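Seit 2 Wochen steht die Holzbox von Ponora bei uns in der Küche, und ich bin richtig begeistert! Helles Naturholz, innen eine Trennwand – links die Teebeutel, rechts der ganze Kleinkram, der sonst überall herumflog. 20 Euro fand ich dafür sehr fair. Nur die Kanten habe ich kurz nachgeschliffen, die waren mir etwas zu rau.

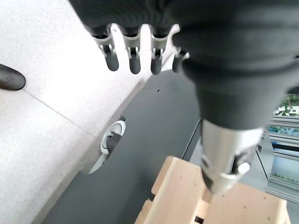
*Unten die Box aus hellem Holz, links die gesprenkelte Platte*

Ich bestelle noch eine fürs Bad – 4,5 von 5 Sternen.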